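Packing Your Welcome Bags

Now that your Trasach label printer is set up and humming along, it's time for the fun part – making up the bags your guests will carry home!

1. Load the tag roll with the shiny side up and close the lid gently until it clicks.

2. Press and hold Feed until one blank tag comes out, then tear it off against the edge.

3. Type the guest's name and press Print. Long names (we're thinking of you, Liesbeth Van Acker) will shrink to fit by themselves.

Note: A full roll makes 250 tags, so most parties won't need a second one.

Caution: Keep your fingers away from the cutter while the light is red.

4. Stand the gift bag upright and lay your snack packets out flat before you fill it. 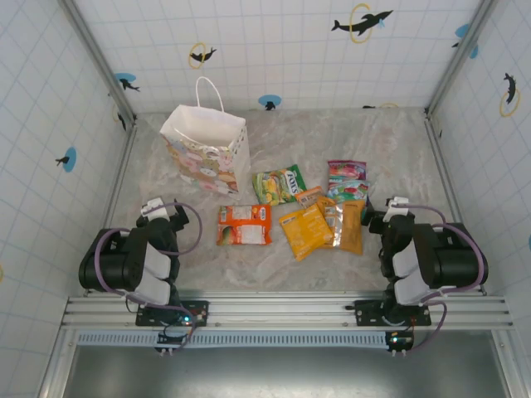

Page 28

5. Tie the tag to the handle with a loose bow – you may want to undo it later if a name needs fixing.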